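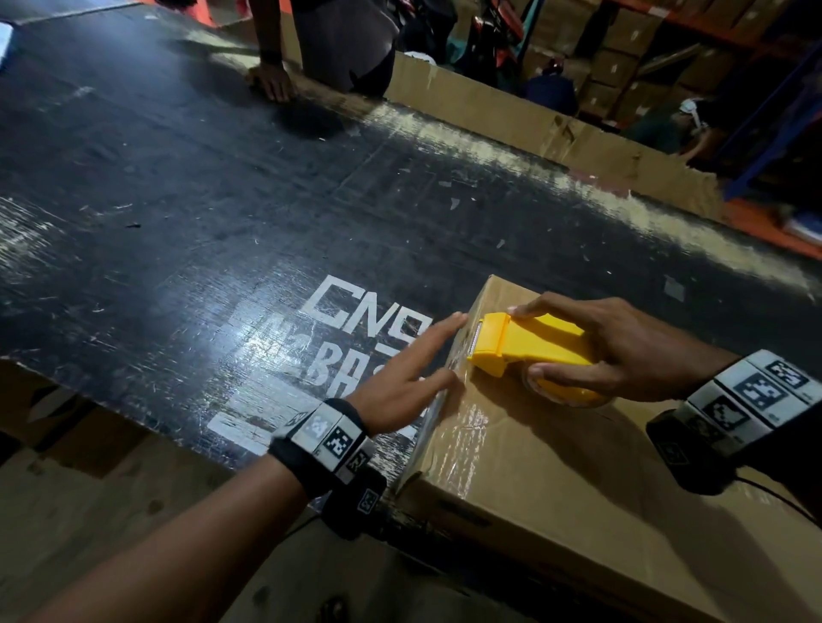
Home Workshop Projects Diary Members Contact

Diary of the Ko build
Thursday, August
Entered by Polyxeni Karras

The workshop opened at 8:15 and the large black table was assigned to the Ko project until the close of the day. The purpose of the session was to record carton sealing by hand, with marker bands worn on both wrists, so that the arm may be taught the same motion. Ro-un Um set up the recording computer. The undersigned prepared the cartons and kept this record.

The bands were fitted at 8:40. They are the second version. The first version used a single flat marker on the back of the wrist, and tracking was lost each time the forearm turned over. In the present version a row of small cubes is carried on a black strap, with a square black-and-white pattern on each face, and at least one pattern generally remains in view through the whole of a taping stroke. The right strap was moved one hole tighter after the first trial. The cable from the right band is still too long and was twice found under the wearer's elbow. It should be clipped to the sleeve before the next session.

Recording began at 9:05. The method agreed in July was followed: the left hand is laid flat on the top of the closed carton to hold it, the right hand brings the tape dispenser across, and the end of the strip is pressed down over the edge. The yellow handheld dispenser was used throughout. A request had been made to change to the lighter one from the packing bench, and the request was declined. The gripper mount has been drawn around the yellow one and the drawings are with the machine shop in Cundport.

By the midday break 119 takes had been saved. Of these, six were set aside. In four the tape wrinkled badly enough that the strip lifted at the end, and in two the left hand blocked the right band for more than a second. The six files have been kept in a separate folder and have not been erased. Ro-un Um is of the opinion that the arm should be shown poor strips as well as good ones. The undersigned does not yet agree, and the matter is left open.

Some time was lost to the table. The surface is heavily scratched and there is white dust on it that returns however often it is wiped. The tracking program took a scuff near the far side for a corner of a marker on several occasions and reported a third wrist. A lower limit on marker size was entered and the fault did not come back. Members have again asked whether the white lettering on the table could be painted over. It gives no trouble to the program and may stay.

In the afternoon the cartons were placed partly over the near edge of the table, as they will be when the arm is mounted on its stand. This proved harder on the person taping than expected. With the box overhanging, the left hand must press down as well as hold, and the wearer reported a sore palm by three o'clock. It also makes plain a weakness in the design. The holding arm of Ko has been planned with a soft pad that only pushes sideways. A downward push will be needed, and the pad bracket from Prestolden will have to be returned or cut. Ro-un Um prefers cutting – the bracket is past its return period in any case.

A further 169 takes were saved before cleaning up, which brings the total for the day to 288. The target set in the plan is 3000. At the present rate this will require more sessions than have been booked, and an application for two additional table days will be made to the Furnberg office.

The other users of the hall carried on with their own packing during the session and are thanked for working around ours.

Matters outstanding:
Clip for the right band cable.
Spare tape rolls, clear, same width as before.
Written decision on the takes set aside.
New drawing of the pad bracket, showing the downward push.
Backup of the day's files to the second drive – started at 5:50, not finished when the building was locked. Ro-un Um will check it in the morning.

The left band was found to have one cube slightly loose on removal. It was glued and left on the shelf above the recording computer to set. Please do not handle it.

Recent entries
Fitting the shoulder motor, second attempt
Marker cubes: printing and gluing
Visit to the Cundport machine shop
Noise from the Ko base plate
Table bookings for the Furnberg hall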